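Notes from the June meeting of the Sowa Street Garden Plot Holders, typed up by me (Chukwuemeka Wike) because I lost the draw again. If I got your words wrong, shout and I'll fix them before the next one.

We got going at 7:10 pm, after the usual hunt for the key to the side room. Last month's minutes were passed with one change: it was the Romeck hose that split, and I had written Skostach. Sorry, Skostach fans.

**Water**

This took up most of the evening, so I'll try to be fair to everybody. The bill for the spring came to $404, and last year's was a good bit lower. Half the room blamed the dry April and the other half blamed the tap by the compost bays, which drips all night and has done since I joined. We went back and forth on whether to bring in a plumber or have a go ourselves. The plumber's quote is $184, parts included. I said I'd sooner pay it and sleep well, and after a lot of muttering that's what we voted for — 22 in favor, 2 against. The two against would like it noted that a washer costs next to nothing. Noted!

Watering hours stay as they are, before 9 am and after 6 pm. Please don't leave a sprinkler running while you go and get lunch. You know who you are, and so do your neighbors, whose beans got flattened. 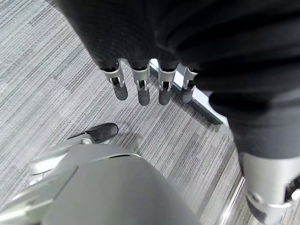 Frost and bird covers were next, and I'd been looking forward to this one, having lost every single strawberry in my first year. The white fleece we bought from Gureo tore in the March winds and bits of it are still stuck in the hawthorn. A few people want to order the same again because it's cheap, and a few (me included) would like something heavier that can be washed and folded and used for more than one season. I asked whether plain black fabric, the sort that drapes in a big soft mass like in the picture, would do for shading the salad beds in July, and got a long and very interesting answer about heat, which boiled down to no, unless it's held well up off the leaves. So pale cloth for the lettuce, and dark cloth only for killing off weeds on empty plots. We agreed to get one roll of the thicker fleece and try it on the two beds nearest the gate before we spend any more.

**Shed**

The shelves are full again. Anything without a name on it by the end of the month goes on the swap table, and that includes the three-legged chair. Somebody asked if we could have a second padlock and somebody else asked who would remember a second code, and we left it there.

**Plot swaps and the waiting list**

The corner plot under the sycamore is free. It's shady and full of roots, but rhubarb does fine in it. The next person on the list gets a week to say yes, and then we move down. I'm to make the calls.

**Any other business**

- Seed potatoes: the order was short and we're owed a refund. I'm chasing it.
- The wasps are back in the old bench. Leave them alone for now, please.
- Could whoever borrowed the long loppers bring them home?

Plum cake was excellent. We finished at 8:50 pm and I locked up.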